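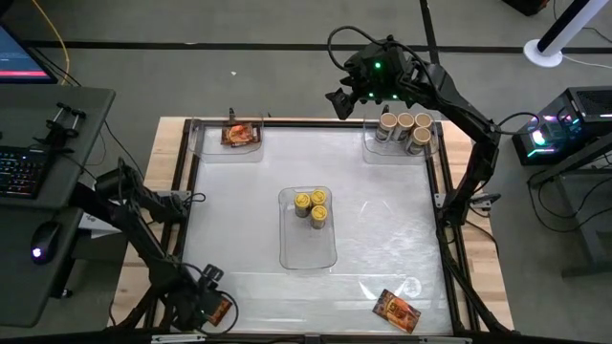
Workshop Tips: Living With a Two-Arm Sorting Table

February 13, 2020
by Najwa Kanaan

Print this page | E-mail this page

Cables first. A pair of arms will find any loose wire within reach and wear it like a scarf. Run each arm through its whole range by hand, power off, and watch where the cable goes. If it loops up over the gripper, fine. If it bunches at the fingers down by the front edge, re-route it before you do anything else.

Check the base clamps every 70 hours. I used to do it "when something felt off," and in January something felt off in the middle of a tray of cans. Snug, then a quarter turn. The extrusion will forgive you less often than you'd hope.

Frosted tops show every scuff. Damp microfiber, a drop of dish soap, dry cloth after. Skip the glass cleaner — mine left a haze that bothered me far more than the smudges did.

Clear trays slide. Four dots of museum putty underneath, one per corner, and peel them off on Friday-type days when you feel like cleaning. Mark the corners on the tabletop with pencil so the tray goes back where the arm thinks it is. The arm is not going to meet you halfway.

Snack packets are harder than cans. A can has the decency to stay the same shape. With packets, close the fingers slowly and replace the pads when they go shiny. I get 6 or 7 weeks out of a Braketti set, less if my nephew has been "testing."

Keep the computer up off the carpet. Mine eats lint. Vacuum the vents with the machine off, and do the floor under the cables while you're down there and already regretting it.

Park both arms before you go to lunch. Ask me about the Awad mug.

Related tips
Quieting a Talgate bench vise
Turska drawer slides: grease or wax?
Labeling cables you will swear you'll remember
Getting putty off a tabletop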